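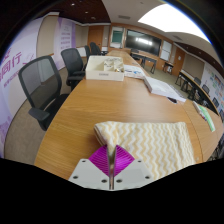

Software notes: Flotska 2 is on the grippers

The new release of Flotska, our recording and playback tool, went onto all the hand-held grippers on Saturday. Most of the work since April has been on timing. The old version stamped each camera image when it was written to disk, and that could put it as much as 226 milliseconds behind the finger readings. The new one stamps it on arrival.

This matters most for cloth. A folded towel gives very little warning before a corner lifts, and the planner was learning to close the fingers late. Wenceslao Villalba re-ran 200 of the towel recordings through Jiria, our pose tracker, and the grasp point now lines up with the moment the pad meets the fabric. Recordings with long stretches of plain tabletop still drift, and he is working on that next.

Other changes:

Fumness, the labeling page, loads 1,000 clips at a time and remembers where you stopped.

Leiva no longer drops the last second of a recording when you release the trigger early.

Wide-lens calibration is now stored with each clip - please don't keep your own copy.

If you have older recordings on a laptop, upload them before you update. The converter runs on the server only, and it will not read files that have been renamed. Questions about the converter go to Wenceslao.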